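Naltport Household Skills Center Opens Sorting Unit on Small Items

2022-11-28

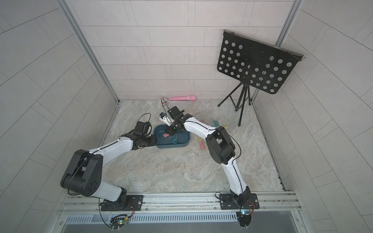

Remedios Malabanan

The Naltport Household Skills Center has added a unit on small household items to its home organization course. The unit is offered in room 361 of the Cleditz Building and is open to all residents registered for the current term.

Participants work with the kinds of things that collect on counters and in kitchen drawers, among them clothespins, clips and small boxes. Each item is either placed in a shared tray or left out to be assigned a place of its own. The tray in use is a dark teal plastic model with rounded corners. Clothespins in teal-green, yellow and pink are among the items set out on the floor beside it, along with a small box resembling a deck of playing cards.

The unit was prepared with the Tan Foundation, which has supported the Center's home organization courses for 5 years. Course materials are published under the title "One Tray at a Time" and may be borrowed from the front desk.

"Most people own enough containers already," said Malabanan, who coordinates the course. "We ask them to decide what belongs in one before they buy another."

Enrollment in the Center's courses reached 407 this term. Sessions in the new unit last 2 hours, and no previous course is required. A second unit, covering linen and laundry supplies, is scheduled for February.

Registration forms are available at the Center's front desk and at the Trindus Street branch library. Completed forms should be returned to either location before the first session.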